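4. Where the home advantage estimate comes from

Most of the literature on home advantage in soccer starts from match results. A season is collected, the share of points won by the home side is worked out, and the excess over one half is given a name. We have no quarrel with the arithmetic. Our concern is with what happens next, when that single share is handed to crowd noise, travel, referee bias or familiarity with the pitch, depending on which of these the author set out to study. The share cannot tell them apart, and a good deal of published work reads as though it could.

The data used in this section are 841 league matches played by clubs in the Nilton and Hashmi divisions. We chose these leagues for a dull reason: their match reports record the time of each substitution, each card and each corner, and they were kept in the same format throughout. Matches moved to a neutral ground were left out before any analysis was run. Matches that were abandoned and replayed were kept, using the replay only. A reader who would have made the other choice is welcome to it, and we return to the matter at the end of the section.

4.1 The crowd explanation

The usual argument runs as follows. Home crowds are loud, referees hear them, and close decisions drift toward the home team. Support for the second step comes largely from studies in which referees watch recorded fouls with the sound on or off. These are neat experiments, and they may well show that sound matters to a person sitting in a quiet room with nothing else to attend to. A referee on the field is running, is out of breath, has players shouting from a few feet away, and has to restart play at once. We do not see why an effect found in the first setting should carry over to the second at the same size, and the papers that assume it does rarely stop to say so.

In our own records, home teams were shown fewer yellow cards than visiting teams. That is the finding everybody gets. Home teams also spent more time attacking, and teams that attack tend to foul less often in the places where cards are given. Once we compared matches with similar corner counts for the two sides, the gap in cards shrank a great deal, and what was left of it depended on how we grouped the matches. Niskanen (personal communication) has argued that corner counts are themselves shaped by the crowd, so that adjusting for them removes part of the very effect we are looking for. Helmi Niskanen is right that this can happen. But the objection cuts both ways: if every measure of play is allowed to be a product of the crowd, then no set of match records could ever count against the crowd explanation, and we are no longer testing it.

4.2 Familiarity and the problem of practice

A second family of explanations holds that players do better on a pitch they know. The length of the grass, the slope toward one corner, the distance from the touchline to the stands – all of these are said to be learned in training and used on match day. The idea appeals to coaches, and it borrows freely from work on manual skill, where people who practice on one piece of equipment tend to do worse for a time when it is swapped for another (Figure 2). 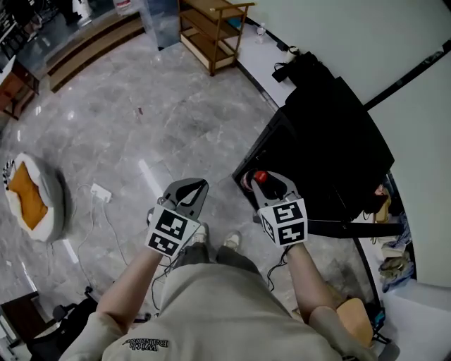
Figure 2. Small red knob on a black machine, held in the jaws of the right gripper.

The borrowing is loose. A hand task repeated at one station offers the same start and the same finish on every attempt, and error can be read off directly. A soccer match offers neither. The player who has trained on a pitch all year meets a different opponent, in different weather, in a different role, and the thing we would like to call familiarity cannot be separated from sleeping in one's own bed the night before. Several authors have tried to get around this with clubs that moved to new grounds. The Uris club is the case most often brought up in our leagues, and it is a poor one. The move came in October, in the middle of a season, with a new head coach already in place and two regular defenders out injured. Home results fell after the move. So did away results, a detail that tends to go missing when the story is retold.

We looked for other moves in the records and found few that were any cleaner. Clubs change grounds when they are promoted, when they run out of money or when a stand is condemned, and each of these is likely to affect results with or without any change in the grass. The Huditz ground was resurfaced between seasons with no change of address, and that comes closer to what one would want. Home results there before and after the new surface are close enough that we would not care to defend a claim in either direction.

4.3 Travel

Travel fares slightly better, mainly because distance is easy to measure and was not chosen by the clubs. In the Hashmi division, visiting teams facing the longest trips did a little worse than those facing the shortest. The pattern rests on a small number of clubs, though, and the two most remote were also among the weaker sides in the division. With both removed, we could no longer find it. One can reply that removing the most remote clubs is a strange way to study distance, and we agree. Our point is that a pattern carried by two clubs is a fact about those clubs until more are added.

4.4 What we are willing to claim

Home teams in these leagues won more often than visiting teams, and they did so in both divisions. Beyond that our confidence drops quickly. We repeated the main comparison with replays excluded, and then with the last six rounds of each season excluded, when some sides have little left to play for. The overall home share barely moved. The parts we had tried to credit to crowd, ground and travel moved a good deal, sometimes changing order. We read this as a warning about the breakdown of the home share, in our own work as well as in the studies reviewed in Section 2. The models in Section 5 therefore treat home advantage as one quantity and make no attempt to split it by cause.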